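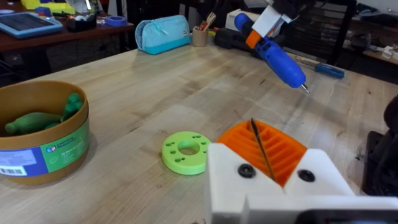 Butcher-block bench top, light finish, with a cardboard tub on the left.

Jonivine Bench Top Oil, 1 litre tin

Sold by Brophy. Usually leaves us within 4 working days.

I'll come clean, I'm a bit of a bore about bench oil. I've been selling worktops and the stuff you put on them for years now, and this is the tin I take home myself (and the one my sister keeps pinching). It's a clear oil for solid wood tops: kitchen counters, workshop benches, desks, that old table you keep meaning to sort out. It soaks in, it brings the grain up nicely and it doesn't leave that plasticky shine you get with a cheap varnish.

What it's good on

Beech, oak, birch, ash and maple all take it well. Pale woods go a touch warmer but they stay pale, so if you were worried about your lovely blond top turning the colour of tea, don't be! Teak and iroko are oily to begin with and need a wipe with white spirit first. Please don't put it on laminate. It will just sit there and go sticky, and then you'll ring me.

How I put it on

Sand with 120 grit and then 180, always along the planks, and hoover up the dust. Stir the tin well, right down to the bottom. Pour a small puddle, spread it with a lint-free cloth and leave it for around 30 minutes, then wipe off everything that hasn't gone in. I mean everything. Most of the grumbles I hear are from people who left a thick coat on overnight and woke up to flypaper. 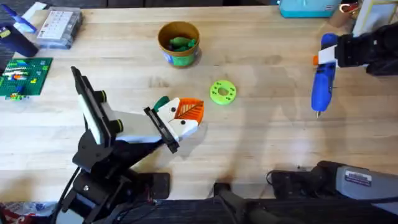

Faint marks in a top that gets used every day are nothing to fret over, by the way. Old tea rings and the odd grey smudge will often fade with a light rub of 180 and a fresh coat, and the ones that don't will settle in with the rest. Black marks from wet metal go deeper. For those I'd use the Skustlow wood brightener before you oil, and let the top dry out properly for a day or so.

Two coats will do for a desk. A bench or a kitchen counter wants three, and end grain will drink as much as you give it.

How far it goes

A tin covers up to 5 square metres with three coats on sanded beech. Rough or thirsty wood takes more. Boonmee Boonyarit in our Misimberg shop is very good at working out amounts, so send your measurements over and you won't end up with half a tin going thick in the shed.

Looking after it

Warm water, a drop of washing-up liquid, well wrung cloth. Top up with a thin coat when water stops beading, maybe every January and again in summer if the top works hard.

One serious bit: oily cloths can heat up and catch fire on their own. Lay them flat outside to dry or soak them in water before they go in the bin. Never leave them scrunched up indoors.

From a customer

"Did my whole bench in an evening and couldn't stop stroking it. Smell was gone in a couple of days with the window open." Odair Conceição

Stock code: 3427
Size: 1 litre
Finish: clear, matt
Also in: satin (same price, bit more glow)
Goes with: Jonivine lint-free cloths, Skustlow wood brightener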